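Got put in charge of the equipment budget for our robot, which I believe is what happens when you're the only person who opens the spreadsheet without sighing. A thread.

1/ Background for newcomers: small team, one robot, an open-plan office and a lot of opinions. The job we want it to do is office putting-away. Binders in the cabinet, binders out of the cabinet. Glamorous stuff.

2/ My first draft of the budget had a line that said "robot" and a line that said "misc." The misc line was bigger. My boss asked what was in it. I said, with great dignity, "misc."

3/ So now I sit on the carpet on Saturday morning and write down every single thing the job touches, then put a price next to it. The cabinet's on the list. The hinges are on the list. The binders are on the list, and I have feelings about binder prices that I'll save for another thread.
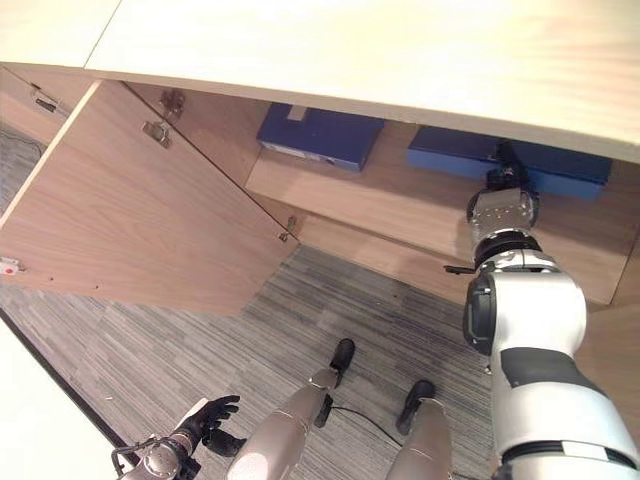
WHAT I THOUGHT WE'D BE BUYING

4/ Arms. Hands. Maybe a nicer computer. I had a folder of brochures and everything. The Trikmont brochure has a robot pouring orange juice on the cover, and I'd like to see the invoice for that juice.

5/ Two vendors quoted us on hands. Trikmont sent nine pages and a payment plan. Harb sent one page and a typo in our name. I liked Harb right away, and I'm told this isn't a purchasing method.

6/ Trikmont wants a service contract on top. Harb says "call us." I asked Jihad Qudah, who has been buying machines since before I could spell procurement, which one was better. He asked me who picks up the phone at 7 p.m. I called both at 7 p.m. Harb picked up. He was eating.

WHAT WE'RE REALLY BUYING

7/ Fingers. Fingertips. Little bits that go on fingers. Cable. Then more cable for when the first cable gets caught on something. I've got 19 lines for cable and I no longer know what two of them mean.

8/ A thing I'd put in every first-timer's budget: treat fingers like printer ink. The machine is a purchase, the fingers are a habit. Harb sells ours in packs of 20 and I laughed at that number in February. I've stopped laughing and started asking about shipping.

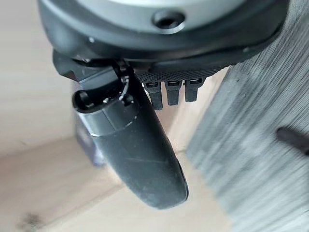 One finger, some lint, and a good part of next year's money.

9/ Also nobody prices the cleaning. Wipes, brushes, a can of air. Our wipes line is $117 and I had to defend it in a meeting, out loud, to adults. The fancy screwdriver set went through without a question. People love a screwdriver.

10/ Then furniture. You'd think furniture is free because it's already in the building. It's free until you want a second cabinet exactly like the first one, so you can practice on one while the other gets fixed. The maker (Vellanness) has changed the door since we got ours. Of course they have.

11/ A replacement from the old stock is $451 with delivery to the curb. Getting it from the curb to the office is a separate line, and that line is me and whoever made eye contact.

12/ I did ask if we could just use a cheaper cabinet. Long silence from the people who do the programming. Apparently a door that swings a bit differently is a whole new week for them. So the cheap cabinet costs a week, and a week costs a lot more than the cabinet. Put that in your spreadsheet. I did, in red.

13/ Same story with binders. Somebody found a bargain on thinner ones. Lovely binders. We'd have to redo the gripping and the lifting, and I'd have to redo the tab called "binders," which took me an entire evening. We're sticking with the fat blue ones.

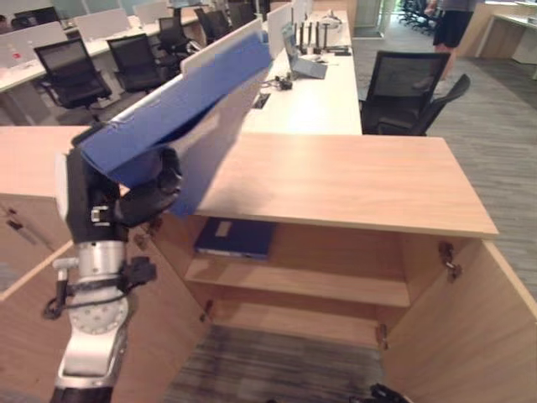

14/ Next headache is floor space. Dresance, who handle our lease, charge by the desk, and I've been trying to work out how many desks a robot is. My opening bid was zero, as it doesn't sit down. They came back with three. We're still talking.

15/ Plan it like this if you're starting out: get the machine price, then write down what it touches, what it wears out, what it needs cleaned and where it's going to stand. Do that before you sign. I did it after, and I've got the email chain to show for it.

16/ Leave some money with no name on it too. I used to call that misc. It's now called "contingency," it's exactly the same money, and it got approved in four minutes.

17/ Several of you are asking whether we went with Trikmont or Harb. Harb for the fingers, Trikmont for nothing yet, though their sales guy sends me a very nice calendar invite every week and I've run out of ways to be at the dentist.

18/ If anyone has an older Vellanness cabinet with the old-style doors and is thinking of moving house, my messages are open. I'll bring my own eye contact.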